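Chapter 10
Listing Lifecycles in Online Marketplaces

10.1 Introduction

A listing is the basic record of an online marketplace. It ties a seller, an item, a price and a set of terms to a single identifier, and nearly every other part of the system refers back to it. Search reads it, checkout locks it, the payment service quotes it on a receipt, and the dispute desk retrieves it months later. Chapter 9 treated the listing as a static object with fields and constraints. The present chapter treats it as an object that changes state.

The states themselves are few. A listing is drafted, published, suspended, sold, expired or withdrawn. The difficulty lies in the transitions between them, and in deciding which part of the system is allowed to cause each one. A seller may withdraw a published listing, but not one on which a buyer has already committed funds. A scheduler may expire a listing, but must first check for open bids. These rules are easy to state and are often implemented in several places at once, with small differences between the copies.

10.2 Running examples

Two marketplaces are used throughout the chapter. Randuvum is a fixed-price site for secondhand household goods. Most of its sellers have fewer than 10 active listings, and most items exist in a quantity of one. Entili is an auction site with timed closings. Its sellers are largely small dealers who upload stock in batches of up to 900 records through an import tool called Fluvix.

The two sites place different loads on the same model. On Randuvum the common failure is the double sale, in which two buyers reach checkout for a single item within the same few seconds. On Entili the common failure is the late close. A bid arrives before the deadline by the bidder's clock and after it by the server's, and the record must show which clock governed.

10.3 Ended listings

Students often assume that an ended listing can be deleted. In practice it is kept, for three reasons: the buyer needs it as evidence of what was promised, the seller may wish to relist from it, and outside pages continue to link to it. A request for an ended listing should therefore return a page that states its status plainly. Redirecting the visitor to the home page hides the status and makes the link appear broken.
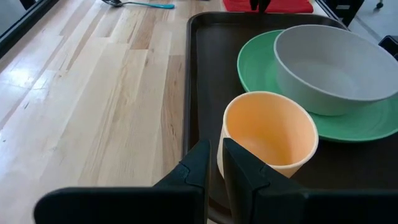
Relisting raises a separate question of identity. If the old identifier is reused, the view count, watch list and question history carry over, including any that no longer apply after a change of price or condition. If a new identifier is issued, the history is clean but the watchers are lost. Randuvum reuses the identifier when only the price has changed – any other edit produces a new record with a pointer to its parent. Entili always issues a new one.

10.4 Plan of the chapter

Section 10.5 defines the state table and its permitted transitions. Section 10.6 covers locking at checkout and compares two methods, reservation with a timeout and commit on payment. Section 10.7 deals with scheduled expiry and clock disagreement. Section 10.8 describes archival storage, using the Dristik schema introduced in Chapter 4. Readers who have not worked through that schema should review it before attempting the exercises.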